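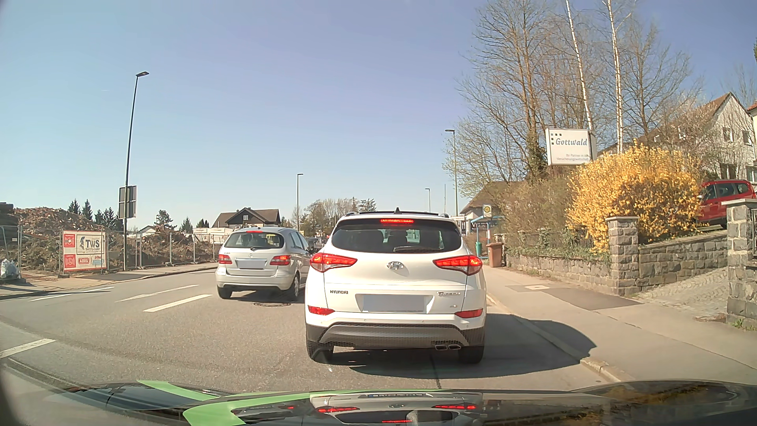

November 8, 2019
By Tirta Setiawan

4. Setting up the Sonine for the stop-start run

Right, this is the section most people skip to, and I don't blame you. You've bolted the Sonine box in (section 2), you've run the camera check (section 3) and now you'd like it to take over the dullest chore in driving, the crawl behind somebody else's brake lights. Can a machine do it yet? Mostly, yes. I've been letting mine do the creeping on the way to work since September and I still keep my foot over the brake, and so must you. It's a helper for a boring job, much like the mopping robot in our kitchen, which is splendid on the open floor and hopeless under the table.

Before you start, park somewhere flat with a clear view ahead. You'll need the Pridis cable (the short one, with the grey collar) and the handset.

1. Switch the ignition on and wait for the handset to beep twice. If it beeps once, go back to section 3 and do the camera check again.

2. Plug the Pridis cable into the left-hand socket. It goes in with a proper click. Mine needed a firmer push than I was happy giving it!

3. On the handset, choose Follow, then Queue. Don't pick Follow, Open Road at this stage, however tempting it looks.

4. Set the gap. The number is in centimetres and it's the distance you'll be left with once both cars have stopped. The box arrives set to 100, and I found that horribly close, so I wound mine up to 635 for the first week and came down bit by bit. Start high. You might get a few people nipping in front of you, but you'll live.

5. Press and hold Learn with a car standing in front of you. The handset draws a bracket round the car it has picked. Check it's the one in your own lane! A car further up in the next lane, with its brake lights on too, is just the sort of thing that catches it out. If the bracket is on the wrong one, tap Next until it hops across.

6. Press Save. The light goes green, and you're ready for a quiet road.

Note: shiny bonnets. A polished dark bonnet can reflect the car ahead, tail lights and all, and the box may then think there are two cars, one of them practically in your lap. If you get error 213, that's what it means. Go to Camera, Lower Mask, and drag the line up until the bonnet is covered. I did this in a lay-by with a sandwich in the other hand, so it isn't hard.

Note: low sun and long shadows. Older boxes treated a dark shadow on the tarmac as an obstacle. The Clillia update sorted most of that out. Have a look under About, and if it says Andreadis at the top you're on the old software and ought to update before going any further.

CAUTION: the Sonine follows the vehicle in front and that's all it does. It won't read signs or give way at a junction, and it doesn't understand bus stops, driveways or people stepping off the kerb. Those are still your job.

CAUTION: never change the gap setting while moving. Pull over first.

To turn the whole thing off, touch the brake or press the big button on the handset. Try both a few times before you go out in traffic. Towing a trailer has its own settings, and they're in section 5.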